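Brallent Sync - Support Ticket
Subject: Nightly sync to Lau stalls partway, no error shown
Status: Resolved
Priority: Normal
Site: Barkau office
Category: File storage / scheduled jobs

Reported problem

The nightly job that copies the shared media folder from Barkau to the Lau server stops partway through. The job window still says "Running" the next morning and the progress bar does not move. No error code, no email alert. Canceling the job takes several minutes and leaves a lock file in the target folder, so the next run will not start until the lock file is deleted by hand.

First noticed in February. Before that the job had been finishing before 4 a.m. without attention.

Environment

Source: shared folder on the Barkau file server, wired connection.
Target: Lau server, reached over the site-to-site tunnel.
Switch: Tradden, managed, default settings apart from the port names.
Client: Brallent Sync, current release, running as a service account.
Schedule: every night, start time 1:15 a.m.

Log

Entry 1. Ran the job by hand during the day. It completed. Ran it again with no changes in the source folder and it completed again, much faster, as expected.

Entry 2. Left the job on its normal schedule with logging set to Verbose. It stalled. Last line in the log:

waiting for directory listing, retry 14

The line has no path in it. Verbose mode should print the path and does not. Reported separately.

Entry 3. Checked disk space on both ends. Plenty free. Checked the service account password and its rights on the target folder. Both fine. Deleted the lock file.

Entry 4. Suspected the tunnel. Left a continuous ping running overnight from Barkau to Lau. No dropped packets, and the job stalled anyway. The tunnel is not the cause.

Entry 5. Looked at the Tradden switch. The port facing the file server had been set to a power saving mode that lowers the link speed when traffic is light. Turned it off. The job got further that night but still stalled. Left the setting off.

Entry 6. Split the job into one job per top-level folder to find the one that hangs. Every job finished except the one for "stills". That folder holds image files only, with one subfolder per batch. The subfolder "batch-19" contains nearly 2,000 files. The others are much smaller.

Entry 7. Moved batch-19 out of the source and ran the stills job on schedule. Completed. Moved it back, and the job stalled the following night. Repeated with the same result.

Entry 8. Compared the day runs with the night runs. The antivirus scan on the Lau server starts at 1 a.m. and holds folders open while it reads them. Brallent asks for the full listing of a folder in a single call. On a large folder, with the scan active, the call goes past the timeout, and the client starts over from the beginning of the listing. It never gets to the end.

Entry 9. The listing timeout is in the advanced settings page, labeled "Directory wait (sec)". The current value was the default. Raised it to 21. The scheduled job finished, though slowly.

Entry 10. Moved the job start to 3:30 a.m., after the scan is normally done. Kept the higher timeout. Finished each night since.

Cause

Overlap between the antivirus scan and the sync job, combined with a short listing timeout and one large folder. The switch setting slowed things down but did not cause the stall by itself.

Fix applied

Job start moved to 3:30 a.m.
Directory wait raised from default to 21.
Power saving turned off on the file server port.
Single job restored in place of the split jobs.

Still open

The client does not raise an alert when a listing keeps retrying. A job in this state should fail after a set number of attempts and send the usual email. Passed to the vendor as a feature request - no reply yet.

The lock file is left behind on every canceled run. Workaround is to stop the service, delete the file, then start the service again. Deleting it with the service running has no effect, as the client writes it back.

Check after fix

Opened a file from batch-19 on the Lau side and compared its checksum with the source copy. Match.

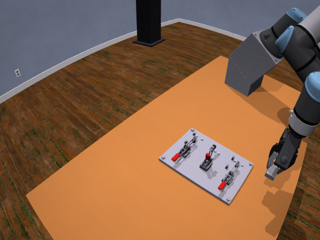
Attachment 1. Render, orange mat and clamp board on plank floor.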